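Dindbridge Family Rooms: bedroom refit and tidying
Progress report to the Wevudus Fund
Last updated: November 1, 2020

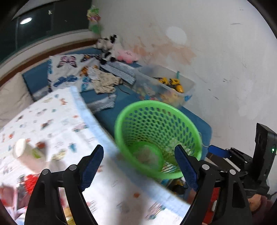
Children's bedroom, printed bed cover with light-blue border and green basket.

Work on the bedrooms began in July and is now past the halfway point. The fund awarded us 2,000 pounds, and almost 99 per cent of the bedding money has been spent. The furniture money is untouched apart from one deposit.

Bedding. We have bought 30 printed covers from Ho, all for the children's rooms. They are white with small coloured prints and a plain border. Families asked for something brighter than the old grey ones. We will need a few spares, as the covers are washed between stays and the laundry turnaround is slow.

Storage. Each child's bed gets one plastic basket with holes in the sides, for toys and small clothes. Baskets are in 9 rooms so far. They are light enough for a small child to carry, but they get left on the beds and things end up beside them instead of inside. We have asked Filer to quote for low shelves so that the baskets have a fixed place.

Tidying. Rooms are cleared at the end of each stay. Loose toys are sorted on the bed first, then go back in the basket or to the playroom cupboard. Sorting takes longer than we allowed for in the plan, and we have moved two hours a week from the cleaning budget to cover it.

Still to do: shelves, hooks behind the doors, and a second set of pillowcases. The shelf quote is overdue and we are chasing it. We do not expect to ask for more money in this period.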